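Rules we keep for clear plastic

31/05/2024

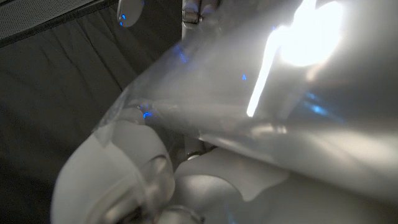 In April I started to write down the rules that we follow in Starnton when the arm must handle transparent material. Before this every person had own habits, and when I moved to the Estatdale site for two weeks I saw that their habits were different from ours. Clear plastic is the material where it matters most. The camera near the gripper looks through it and sees pale gray shapes, and where the light comes back there is only a white patch with no detail at all, as in the upper right of the sheet, far above the white fingers. A person can guess where the fold is. I don't want the program to guess.

So, the rules as they are now:

Lamps first. We look at the wrist camera picture before any run is started, and if there is strong glare we move the lamp or turn it down. Changing the exposure in software is allowed only after this.

Keep the background dark and matte. Gray fabric is good. It gets wrinkles, but wrinkles in fabric disturb less than a shiny table does.

Slow approach. Our limit near film or bags is 40 mm per second, also on days when everybody is in a hurry.

If plastic lies over the fingers, the operator stops and opens the gripper by hand command. No automatic retry. I had a long discussion about this one with the people at Rana, they permit two retries. Maybe for stiff boxes it is fine. For soft film I still say zero.

Write the failed attempts in the log too. In our first log of 454 attempts, 26 had no result written, and I could not find out later what happened in them. Those 26 are worth nothing for us now.

The Curov checklist, which many teams copy, has a good part about emergency stops and cable routing, but on transparent objects it says only "take care". I think a rule should tell you what to do with your hands – otherwise it is a wish.

The next version will have a part about cleaning the fingers. At the moment we wipe them every 1,000 cycles, and I am not sure if this number has any reason behind it. I got it from the person before me.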